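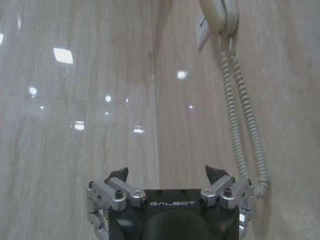 According to Celina Michalski, a suspended coffee is a drink that "somebody has paid for and somebody else will drink," and the two people should never have to meet. Her wording is often used in guides for cafe staff, although other writers apply the term to soup, bread and bus tickets as well.

A suspended coffee is bought in advance by a customer and held by the cafe for a later visitor who cannot pay. The purchase is recorded on a slip, a wall board or a separate key on the cash register. The visitor asks at the counter whether one is available and is served the same drink as any other customer.

History in Orkilitz

The Kozłowski bakery in Orkilitz began taking prepaid cups one September, with a limit of 3 per buyer per day. In its first season it recorded 600 cups paid for, of which 55 were still unclaimed at closing. 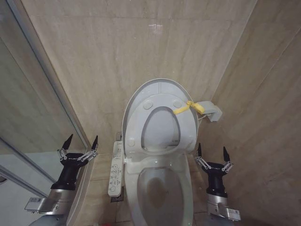 Unclaimed cups carried over into the next season and did not expire. The Trelik tea room adopted a different rule, under which slips lapsed after 60 days and their value went toward day-old bread.

Criticism

Objections concern the need to ask aloud, which may discourage the people the practice is meant to serve. Some cafes therefore leave slips in an open dish by the door - a method known locally as the Sevent dish. Auditing is harder under this method, as slips can be taken without a drink being claimed.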